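Senda: a newsletter tool for people who write blogs

Home > Tools > Senda

Senda is a small newsletter service that sits alongside the blog you already have. You write your posts as you always do, and Senda gathers them up and posts them out by email to the people who have asked to hear from you. It works with most blogging software that produces a feed, which these days means very nearly all of it, and you don't need to move your site or change your design or learn anything that sounds like engineering.

We made it at Povitz after years of looking after other people's blogs, and after hearing the same worry again and again (usually late in the evening, usually from somebody with a perfectly good blog): the readers come once from a search, they read the whole page, they seem to like it, and then they vanish and there is no way of telling them that something new has gone up. Adverts don't help with that, and neither does a row of social buttons at the foot of the page. A plain email does, and people are much fonder of getting one than you might expect, so long as it comes from a person and says something.

What it does

When you publish, Senda notices within the hour and makes a draft of an email from your post. You can let it go out by itself, or hold it back, have a look over it with a cup of tea, change the opening lines and send it when you are ready. We'd gently suggest the second way for your first few weeks, just until you have a feel for how your writing looks in a mailbox, where the columns are narrow and long paragraphs can seem a good deal longer than they did on the site.

If you post often, you can ask for a digest instead. Senda will save up everything from the past 7 days and put it into one message, newest at the top, with the first few lines of each post and a link to the rest. Food bloggers and people who write short daily notes tend to like this one best. If you post only now and then, leave the digest switched off, and your readers will hear from you when there is something to hear.

The sign-up form is a short piece of code that you paste in where you'd like it to appear: in the sidebar, under each post, on a page of its own, or all of those. It picks up the fonts and colours of your own theme, so it doesn't look as though it has been stuck on from somewhere else. You can change all the wording, and please do! "Subscribe to our newsletter" is on every site in the world by now, and something in your own manner will always do better. One of our gardening writers has "Tell me when the beans are up" on her button and has kept it there all winter.

Everybody who signs up gets a message asking them to confirm. We know some owners would like to skip this step, and we've had some very polite letters about it, but it stays. It keeps mistyped addresses and mischief off your list, and it means that when you send something, it has a far better chance of reaching the inbox.

Templates

There are 25 templates, and they are all rather plain. We did have fancier ones in the beginning, with big banners and several columns, and watched them come out as a dreadful muddle in one mail program after another, so out they went. What is left is clean, readable on a telephone and quick to load on a poor connection. The one called Skurneck is the most popular by some distance: a single column, a generous text size, your blog's name at the top and room for one picture. Phillips is a little more formal and has a contents list at the head, and it suits the weekly digest very well. Have a play with them all before you settle. Changing your mind later is only a matter of picking another from the menu, and your past issues keep the look they were sent with.

You can add your own logo, or just have your title in type. Links take their colour from your blog unless you say otherwise.

Knowing how you are getting on

The reports page tells you how many people are on your list, how many joined and left since your last issue, and which links were clicked. It also tells you which page of your blog each new reader was on when they signed up, and that last one is worth a slow look once a month. People are often surprised by it. You may think your front page is doing all the work and then find that an old post about descaling kettles has been quietly bringing in half your list.

We do show an open rate, with a small note beside it asking you not to take it too much to heart. Many mail programs now fetch the pictures by themselves, whether or not anybody has read the message, and so the number comes out kinder than it should. Clicks and replies are steadier guides.

Replies, by the way, come straight to you at your ordinary address. There is no "do not reply" anywhere in Senda and there won't be.

Prices

Free: for lists of up to 800 confirmed readers. You get all the templates, the digest, the reports and the sign-up form. There is one short line at the bottom of each email saying that it was sent with Senda.

Full: £40 a year, with no ceiling on your list. The line at the bottom goes away, you may use your own domain for links, and you can keep more than one list (handy if you write about two quite different things, or in two languages).

We don't take a card for the free plan. If your list outgrows it, nothing stops in the middle of a send. We write to you, you have a month to decide, and in the meantime everybody on the list goes on getting their issues as before. Should you decide against it, you can download the whole list as a spreadsheet and take it wherever you like, together with the dates on which people confirmed.

Getting set up

Open an account with your email address and paste in the address of your blog. Senda will go and look for the feed. If it can't find one, it will ask you for it, and there's a help page with the usual places to look for each of the common blogging systems.

Next, choose a template and write your confirmation message. Please spend a few minutes on this one, as it is the first thing a new reader has from you and most people leave the standard wording in.

Then paste in the form, and sign yourself up with a second address, so that you can see the whole thing from the other side. Send yourself a test. Read it on your phone as well as on the computer.

If you already have a list somewhere else, you can bring it over from the Import page. We ask where the addresses came from, and a real person reads the answer, normally by the following morning. Lists that have been bought or collected from business cards are turned down, I'm afraid, however nicely they've been kept.

From our users

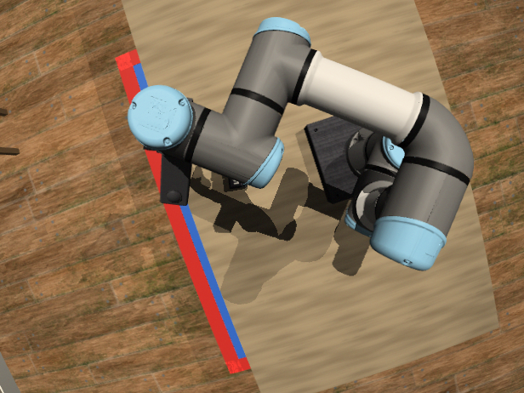
Hawi Alemayehu told us in November that she had very nearly given up on the weekly digest, as her list had stuck at the same size all summer, and that what changed matters for her was moving the form from the sidebar to the end of each post. She had resisted it, thinking it would look pushy. Her one complaint was that the digest puts the newest post first and she would prefer to choose the order herself, "like laying a table", and she wanted to know whether that was ever likely to change.

It is, and I'm glad she asked. Choosing the order by hand is being tested at the moment on a few accounts, and if you would like to join in, write to the address below and say so. It is a bit slow on very long digests and the undo button has some strange habits, but it does work, and I've been using it on my own blog without any harm done. When it is ready it will be in both plans.

Some other things we are asked

Can I put adverts in my emails? You can include a sponsor's message that you have arranged yourself, as long as it is marked as one. Automatic advert code from a web page won't run inside an email, so Senda takes it out before sending.

Will it send my older posts to everybody when I connect my blog? No. It starts with the first post you publish after connecting. If you want to send an older one, open it from the Archive page and press Make an issue.

Can two of us write for the same list? Yes, on either plan. Add the other person under Settings, and decide whether they may send or only draft.

What happens if I edit a post after it has gone out? The email stays as it was, and the link goes to the corrected version. If it was a serious slip, you can send a short follow-up to only those who received the first.

Does the form slow my pages down? It loads after the rest of the page, so your readers can be getting on with the post in the meantime.

Help and contact

Write to us from the Help page inside your account, or use the form on our contact page if you haven't got an account yet. We answer between nine in the morning and five in the afternoon, and often a little outside of that. Do tell us the address of your blog when you write, as it saves a round of letters, and besides, we like reading them.

Dilwyn Howells
Povitz

Open a free account
Compare the plans
Read the help pages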